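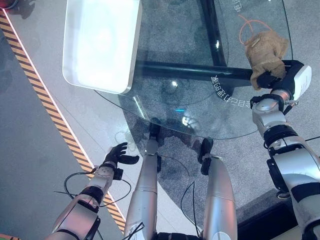

Brown cloth, round glass table.

1/ I've been meaning to write up the dessert places in Janasbridge for ages, and a few of you have been asking (very patiently, thank you!), so get comfortable, because I do go on a bit.

2/ Start at Fladunitz, on the corner by the post office. It has 108 seats and you will still wait for one on a Saturday, but oh, the plum cake. Ask for the end piece if there's one left, it's stickier.

3/ Ladefoged is tiny, just 2 tables and a counter, and Ottmar Fuchs does all the baking himself. His rye and caramel tart sounds like a dare and I've had it every week since December. Cash only, and he closes when the trays are empty, so go before three.
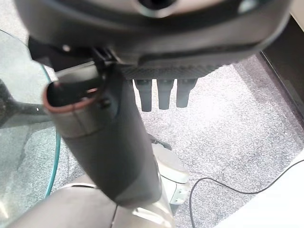
4/ Redesik is more of a bar, but please don't skip the dessert menu! My friend Lleucu Griffiths talked me into the warm rice pudding with sour cherries and I've been a little insufferable on the subject ever since. The booths in back are the quiet ones.

5/ You can walk between all three, by the way, and I'd do them in the order above so you end up somewhere with a drink. Wear the loose pants.

6/ If I've missed your favorite, tell me below and I'll go try it, probably this weekend. Extra points for anything with custard.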